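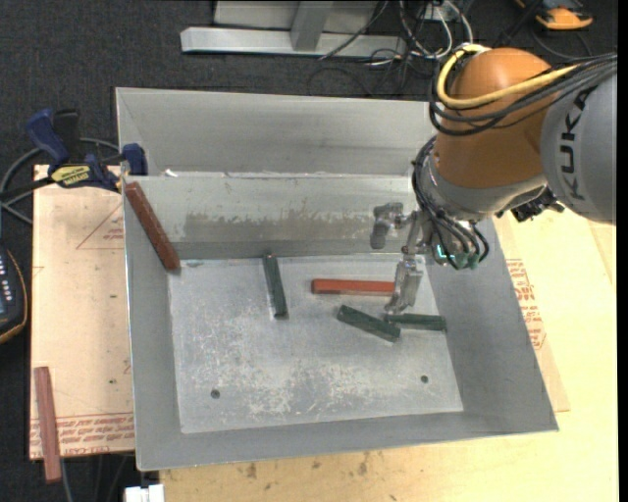 Figure 2. Open metal bin with five bars, two red and three green.

3.2 Sorting errors in the household survey

Residents of Wanetville and Fullden were asked to keep a diary of what they put out for collection over 4 weeks in April and May. Of the 853 households contacted, 283 returned a diary that could be used. Response was lower in Fullden, where many of the addresses on our list were rental units and the tenants had changed since the list was drawn up.

The diaries gave us some 3000 entries. Each was coded by two readers using the scheme in Edwards's earlier study of Penry, with one change: we split "mixed material" into items that can be taken apart by hand and items that cannot. The readers disagreed most often on packaging with a plastic window - envelopes and pasta boxes in particular - and these cases were settled by a third reader.

Errors were not spread evenly. Households that had lived in the same home for a long time made fewer mistakes with glass but more with plastics, which fits the change in plastics rules made after the Nillarano plant opened. Newer residents tended to put doubtful items in the trash. Several wrote in the margin that they did not know whom to ask.

We did not weigh any material, so the results refer to items only. Weights are taken up in Section 5.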